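Chapter 3
When the Work Changes Hands

What this chapter covers
How tasks are divided between people and machines
Why a job can change even when its title does not
Training, pace and pay after automation
Planning a new task before the equipment runs

The packing hall at Ovstead opens at six in the morning. Until a few years ago, 28 people worked the first shift there. They picked up small household parts, checked them, turned them the right way around and set them in trays. The plant still makes the same parts. The first shift now has 20 people, and much of the picking is done by robot arms supplied by a firm called Prellari.

Figures like these are usually the first thing people want to know about automation, and they matter. The eight workers who left the shift did not all leave the company. Some moved to the shipping dock, some retired, and a few took jobs elsewhere. But the figures say little about the 20 who stayed, and their working day changed more than anyone had planned for.

Consider the job of packer. On paper it is the same job, in the same pay grade. Before the robots came, a packer handled parts for the whole shift. Now a packer looks after 2 stations, clears a part when a gripper drops it, and decides whether a stop is worth a call to maintenance. The lifting is lighter. The waiting is longer, and several workers found it more tiring than the lifting – a result that surprised the managers but will be familiar to anyone who has watched a screen all day.

Skills shift as well. An experienced packer knows by touch which way up a part should go and where it can be held without slipping. At Ovstead that knowledge had never been written down. When the robots were being set up, the engineers had to ask for it, part by part, and the packers had to find words for things their hands had always done. The company did not at first count this as skilled work. After talks in January it agreed to pay for the hours.

A second plant, Rantala, went about things differently. There, new tasks were tried out in a simulation program, Custus, long before any arm was bolted to the floor. Packers sat with the programmers during the trials and could point out a bad grip while it was still cheap to change. The arms at Rantala were running later than planned, but the packers knew what to expect from them on the first day.

We will return to both plants throughout the chapter. As you read, keep three questions in mind. Who decides which tasks go to the machine? Who is asked what the task involves? And who does the work that is left over – the odd shapes, the awkward angles, the part that will not sit flat?

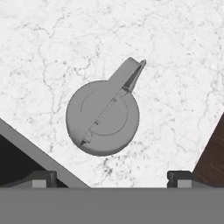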